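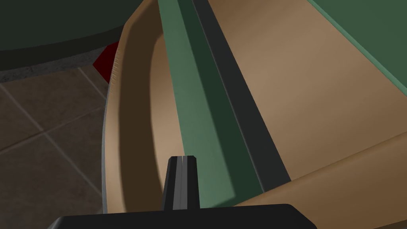

Hellbraun, matt

Häufige Fragen zum Streichen von Innenwänden
Farbenhandlung Marchetti, Clernside

Sie erreichen uns im Laden zu den üblichen Zeiten, am Mittwoch nur bis 13 Uhr. Viele Fragen kommen aber immer wieder, und ich habe versucht, sie auf dieser Seite in Ruhe zu beantworten. Deutsch ist nicht meine erste Sprache. Wenn ein Satz unklar ist, schreiben Sie mir bitte, dann ändere ich ihn.

Wie viel Farbe brauche ich?
Messen Sie die Länge und die Höhe von jeder Wand und multiplizieren Sie die beiden Zahlen. Fenster bis zur normalen Größe ziehe ich nicht ab, große Glastüren schon. Auf dem Eimer steht, für wie viele Quadratmeter der Inhalt bei einem Anstrich reicht. Diese Angabe gilt für glatten Putz. Auf Raufaser oder auf altem, saugendem Putz brauchen Sie deutlich mehr. Für eine Wohnung in Sustdale mit 53 Quadratmetern Wohnfläche hat ein Kunde neulich nur die Bodenfläche gerechnet und musste am gleichen Tag zweimal wiederkommen.

Muss ich grundieren?
Machen Sie zuerst die Probe mit dem nassen Schwamm. Wird der Putz sofort dunkel, saugt er stark, und eine Grundierung ist nötig. Bleibt das Wasser stehen, genügt es meistens, die Wand abzubürsten und abzuwischen. Auf frischem Gipskarton grundieren Sie bitte immer, auch die gespachtelten Fugen.

Kann ich einen dunklen Ton mit Weiß überstreichen?
Ja, in der Regel mit 2 Anstrichen. Bei Rot und bei kräftigem Grün reicht es manchmal nicht. Dann empfehle ich, vorher eine Schicht in einem mittleren Grau zu streichen. Das klingt umständlich, spart aber Farbe. 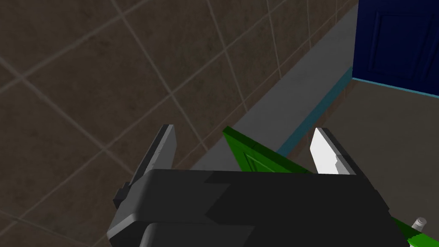 Rosalía Cantero schreibt uns dazu, dass sie die graue Zwischenschicht ausgelassen und es bereut habe: Das alte Rot sei im Flur noch nach dem dritten Anstrich durchgekommen, vor allem abends bei Lampenlicht. Sie würde außerdem jedem raten, die Ecken zuerst zu machen und nicht am Schluss.

Dem stimme ich zu. Ecken und Kanten zuerst mit dem Pinsel, danach sofort die Fläche mit der Rolle, solange der Rand noch nass ist. Sonst sieht man später einen Rahmen.

Wie lange muss der erste Anstrich trocknen?
Bei Dispersionsfarbe rechne ich mit einem halben Tag, im Dezember in ungeheizten Räumen mit einem ganzen. Bei Kalkfarbe gelten andere Zeiten, da fragen Sie bitte Aarne Ahonen im Laden. Er kennt sich damit besser aus als ich.

Warum sieht die Farbe an meiner Wand anders aus als auf der Karte?
Die Farbkarte ist klein, und Sie halten sie meistens unter unser Deckenlicht. Die Serie Mero hat 139 Töne, und manche davon liegen sehr nahe beieinander. Streichen Sie ein Stück Karton, mindestens so groß wie ein Backblech, und stellen Sie es am Morgen und am Abend an die Wand. Ein Grau kann gegen Norden fast blau wirken.

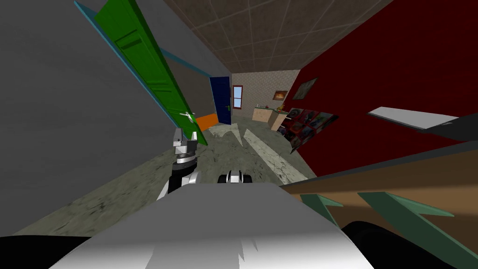 Große Wand in schlichtem Grau

Kann ich angebrochene Farbe aufheben?
Ja. Wischen Sie den Rand vom Eimer sauber, drücken Sie den Deckel fest zu und stellen Sie ihn frostfrei. Schreiben Sie den Namen des Raumes auf den Deckel. Wenn die Farbe beim Öffnen schlecht riecht, benutzen Sie sie bitte nicht mehr.

Nehmen Sie Eimer zurück?
Ungeöffnete weiße Farbe ja, mit Kassenzettel. Abgetönte Farbe leider nicht, auch wenn der Eimer noch zu ist.

Wohin mit den Resten?
Eingetrocknete Reste von Dispersionsfarbe dürfen hier in den Hausmüll, flüssige müssen zur Sammelstelle. Bitte nichts in den Ausguss gießen. Pinsel und Rollen streichen Sie zuerst gut auf Zeitungspapier aus, dann erst mit Wasser waschen.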